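Spent the evening going through the old desktop towers again. This is a running thread, so mute me if PC parts aren't your thing.

These are the older kind of case, with blue latches and not many screws. Side panel off, lay it flat, and you can reach most of the board.

Tonight was expansion cards. Card, slot, bracket, next one.

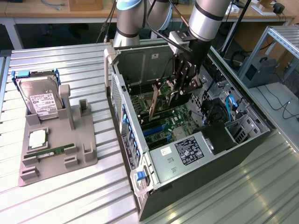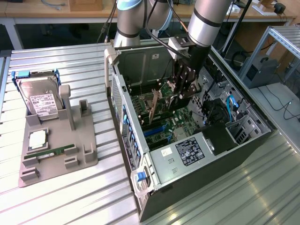
Kevser Polat asked: do you need to take the power supply out to get at the slots?

Leave it in. In most towers the slots are clear of it, and pulling it means unhooking every power lead for nothing. Just unplug the machine from the wall first and hold the power button for a few seconds.

Next post, the order I work in, because a few people wanted it written down.

Memory first. Open the clips at the ends of the slot, line up the notch, push straight down until the clips close. If one side is up and the other is down, take it out and start over.

Then cards. Line the bracket up with its opening in the back of the case before you push. I've seen more cards go in crooked from a bent bracket than from anything wrong with the slot.

Press on the top edge of the card, over the connector. Don't press on the bracket end – the card rocks and the contacts lift at the other side.

Drives last. The ones on rails slide into the cage, then data cable, then power. I leave the data cable plugged in at the board end so I only have one end to find.

Processors I do separately, on a clear table with good light. Lift it by the edges and keep your fingers off the contacts. Old paste comes off with alcohol and a coffee filter.

Ilgın Bilgin lent me a parts list from the Trumside swap shelf. 2,761 lines, and 123 of them just say "card, misc." I've started fixing those. It will take most of August.

If you label parts, put down the machine it came out of and whether you tested it. "Works" with no other note is no use to me six months later.

Small things go in jars. Case screws in one, drive screws in another. They look alike and the threads are different – force the wrong one in and you'll strip the hole.

For the person who asked about rails: I have 3 spare sets of blue ones. They only fit their own style of cage, so send me a photo of yours before you drive over.

Stopping at 9 tonight. Next up is sorting the cables, which I've been putting off since spring.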